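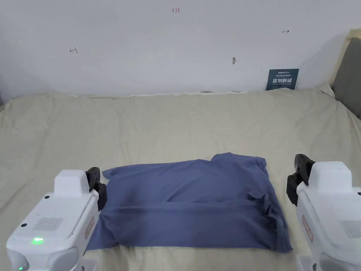

Blue short-sleeved shirt, folded, on a beige cloth.

The Barwood Ball Winder and Vaser Swift, After a Whole Lot of Yarn
18 Aug 2019 by slowstitches

I have been promising this review since spring, and a couple of you have written (very kindly!) to ask whether I'd forgotten. I hadn't. I wanted to put a proper amount of yarn through both of these before I said anything, and then I got stuck on a lace shawl with a border that went on forever, and when I'm knitting lace I don't wind anything, I just sit there and count and mutter. The shawl is done now and blocked and I will show it another day.

For years I wound all my skeins by hand off the back of a kitchen chair. I liked it, mostly. There's something nice about handling every yard before you knit it, and you find the knots early. But my shoulders are older than they were, and last winter I bought a big lace skein of the Mokgethi merino and silk, 1,094 yards of it, and it took me two evenings and part of a morning. At one point the whole thing slid off the chair while I was answering the door. I'll spare you the rest. I ordered the winder that same week.

The Barwood is a hand-cranked winder, the larger of the two they make, with a metal arm and a clamp underneath for the table. It comes in a plain box with a single sheet of directions, and the drawings on the sheet are tiny. I had the yarn guide on backwards for the first two balls and thought it was supposed to look like that. If your yarn keeps climbing up over the top of the cone, check the guide! It should point toward the ball, with the little loop standing upright.

Once I had that sorted out it was a pleasure. The crank turns smoothly and it makes a low, even sort of whirring that I've gotten fond of. My old borrowed one rattled so badly I couldn't hear the radio over it. The clamp opens wide enough for my dining table, which has a thick rounded edge that defeats most clamps, and I put a scrap of felt in there to save the finish.

Barwood says it will take 454 grams, a full pound, in one go. I did try it, with some worsted I'd bought on a cone for a blanket, and it does fit, but only just. The last few turns were rubbing against the arm and I had to slow right down and help it along with my finger. I wouldn't make a habit of it. For ordinary skeins, and even for two ordinary skeins joined together, it's just right, and the balls come out flat on top and bottom so they sit still on the sofa next to you. The center pull works nicely as long as you don't wind too tight. I was winding much too tight in the beginning. What I do now is let the yarn run loosely through my left hand and wind the whole ball a second time if it's something stretchy, like a merino sock yarn. It takes a few more minutes and the ball is noticeably softer for it.

Now, the swift. The Vaser is an umbrella swift made of birch, and it's a handsome thing, nicely sanded, with cords tied at the joints where my old one had staples. I haven't had a single snag on it and I have put mohair on there, so that's saying something. It opens large enough for the really generous skeins you get from some of the hand dyers, and it closes up small enough to go in the cupboard behind the ironing board.

I have two complaints. The first is the collar, the wooden piece with the screw that holds the umbrella open. It slips. With a light skein you won't notice, but with anything heavy it creeps down a little at a time until the skein sags and starts catching on itself. I've wrapped a rubber band around the post just below the collar and that has fixed it, but at the price I'd have liked not to need the rubber band. The second is the clamp, which is a good bit smaller than the Barwood's and won't fit my dining table at all. I have to put the swift on the sewing table and the winder on the dining table and run the yarn across the gap, and woe to anybody who wants to get through to the kitchen. (It works better with some distance between them anyway. Three or four feet is lovely.)

For a fair comparison I wound another skein of that same Mokgethi, the smaller put-up this time at 658 yards, in the gray-green that I can't stop buying. It took roughly twenty minutes from untying the skein to having the ball in my hand, and that was with a cup of tea going. I was so pleased that I wound three more skeins that didn't need winding. I know you're not supposed to wind yarn until you're ready to use it, and now I have cakes of it in a bowl on the bookcase and they look so pretty I don't care.

I bought mine from Cirnport, the yarn shop that does the mail-order catalog, and paid for them myself. The winder came quickly. The swift was back ordered for most of a month, and they did write to tell me so, which I appreciated. They sell the two as a set as well, and it saves you a little, though if you already own a decent swift I'd buy the winder alone and be perfectly happy. If you have neither and can only get one, I would still say the winder. A chair back makes a tolerable swift, but there's not much in the house that makes a tolerable winder.

So, four and a half balls of yarn out of five for the Barwood, and three and a half for the Vaser, with the other half given back if they ever fix that collar. Next I'm swatching for a cardigan in the gray-green, held double, and I'm already wondering whether I have enough.

Shared 3 times

4 comments

purlgirl_ohio
Thank you for the bit about the guide!! Mine has been climbing over the top since Christmas and I thought I had a bad one. Turned it around this morning and it's perfect.

mittenmaker
I have the same swift and the same slipping. I used a bit of beeswax on the screw threads and it holds better, but not with a heavy skein. Going to try your rubber band.

teaandtwine
Does the bigger Barwood cope with fingering weight or does it make a floppy little ball? I only knit socks.

slowstitches
teaandtwine, it copes fine! The ball is wider and flatter than you might be used to, but mine hold together right to the end. Do wind it twice.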